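From: Zachary Boychuk
To: Ross County household survey list
Date: October 12, 2019
Subject: Re: [survey] Flendby returns and the water question

Hello everybody, and thank you for your patience while I dug through the Flendby returns (my kitchen has been more paper than kitchen!).

> Could someone tell us how many forms came back from Flendby, and
> whether the houses on the Mastorero road are in there? Our draft
> has them listed as having no piped water and I'm not sure I
> believe it.

We have 1,889 completed household forms from Flendby, and yes, the Mastorero road is included. I was surprised by the water figures too, so I went back to the paper copies, and I think the trouble is in how the question was worded. People with a shared tap in the yard didn't know which box to tick. 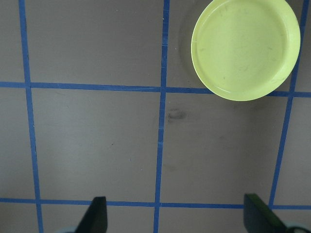
Does a shared tap in the yard count as piped water?
It counts as "piped, outside the dwelling," so tick box 3 and write the number of households sharing it in the margin.

I'd like us to call back 200 of those households before we print anything. It's a lot of phoning, I know, but most people out there have a cell phone even where the plumbing hasn't caught up, and they were lovely to talk to the first time. 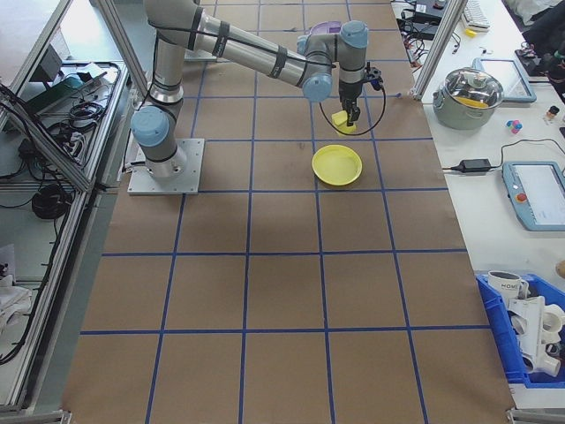 Robot arm holding a small yellow piece over a yellow bowl.

As for Grotari, we're still 10 forms short. The road out there is bad after rain and I would rather wait a week than guess. If you have any of them sitting in a folder or the back of your car, please send them on, even if they're only half filled in. 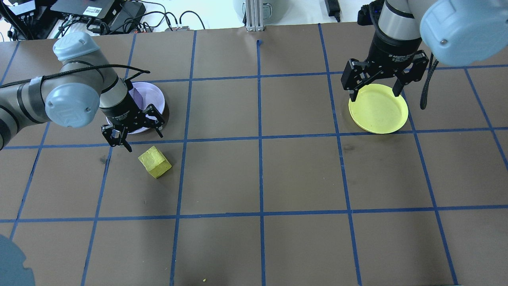
Photo: Z. Boychuk

One more thing and then I'll let you go. The tables on toilets and on cooking fuel should stay separate in the draft. Somebody merged them in the last version and it took me a whole evening to pull them apart again. The final report is due in December, so there's time to do this properly.

Warmly,
Zachary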